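Recording cup demonstrations with a hand-held gripper

Updated 20/10/2026 by Tahmineh Farahani

The Skitemora guide says a newcomer can teach an arm to handle paper cups in an afternoon. I have my doubts. What a newcomer can do in an afternoon is record a lot of files, and whether those files teach anything depends on how boring you are willing to be while making them.

These are the steps I follow. They assume you have the gripper working, the recording software installed and a table you won't need for anything else.

1. Clear the table

Keep only what belongs to the task. Ours is a plain wooden top with stacks of white paper cups on it. Fix your stack positions before the first take and write them down, including which way up the cups go. If you want variety, change the layout between batches. Changing it halfway through one and forgetting you did so is how I lost most of a December set.

Check the cables too. They should have enough slack for your longest reach, and you should be able to turn the gripper over without one pulling at your wrist.

2. Hold the gripper by its frame

Keep your fingers off the jaws. Use both hands for slow turns, one on each side, and move from the elbows. People new to this tend to flick the cup over the way they would at home. An arm may not be able to copy a flick, and a recording it can't follow is just a film of your wrists.

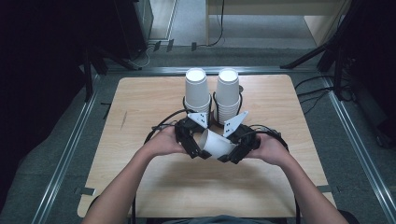

3. Close gently

A paper cup gives before you feel it give. Close the jaws until the cup stops sliding, then stop. I've read claims that a policy will "learn the right force" from sloppy demonstrations. Perhaps some do. Mine learned to crush cups.

4. Check the gripper's own view

Play back one take before you record the next 70. What you see at the table and what the gripper camera sees are very different things, and the second is what the model gets. With the mouth of a cup turned towards the lens, it can fill most of the picture and hide half the stack behind it. That may be fine if the stack has done its job by then. If the next move depends on finding the stack again, back off a little or change your angle. 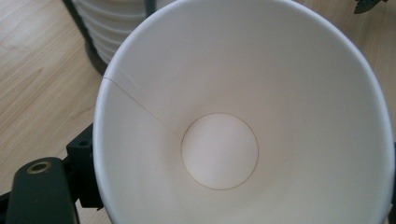

Gripper view: inside of the held cup, with the stack behind.

5. Throw takes away

Delete anything with a fumble, a long pause or a second attempt, unless you mean to teach recovery. In my last batch I kept 152 takes and I still think that was generous. Trurus has a filter that scores takes for you – I tried it, and it liked several where I had plainly missed the stack.

6. Test on the arm early

Train on a small batch and run it before recording more. Move the stacks slightly and run it again. The second result is the one worth quoting, and it's the one the sales pages leave out. Mine managed up to 8 successes in a row with the stacks where I'd recorded them, then fell apart when I shifted them a hand's width.

Remote control instead?

You can drive the arm itself with a leader arm or a headset, and the Stelora people swear by it. The motion will at least be one the robot can make. I find it slower and more tiring, and I lose the feel of the cup completely. Try both before you buy anything.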